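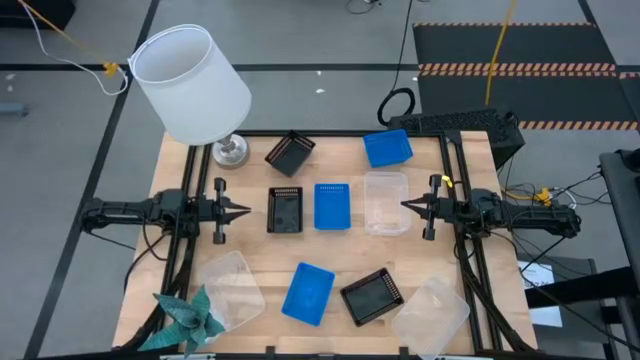
I've had the Dilletora rebounder up in the backyard for 2 weeks now and my first touch has never been better (my shins may disagree). It's a tilted net you kick a soccer ball against, and the angle changes with a pin on each leg. Set it low and you get crisp ground passes back. Set it high and it loops them at your chest, which is a riot!

Putting it up took me around 20 minutes. The ground pegs are junk, though – mine bent the first evening, so I swapped in some old tent stakes and it hasn't budged since. I'd buy it again, pegs and all.

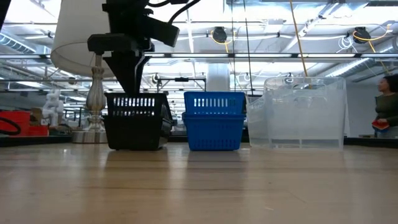

Wyn Gittins: Same trouble with the pegs on mine, over in Drullham. Does the net sag once it's been rained on? I had to retie the bottom corners after one wet weekend, and it still plays a bit dead down there.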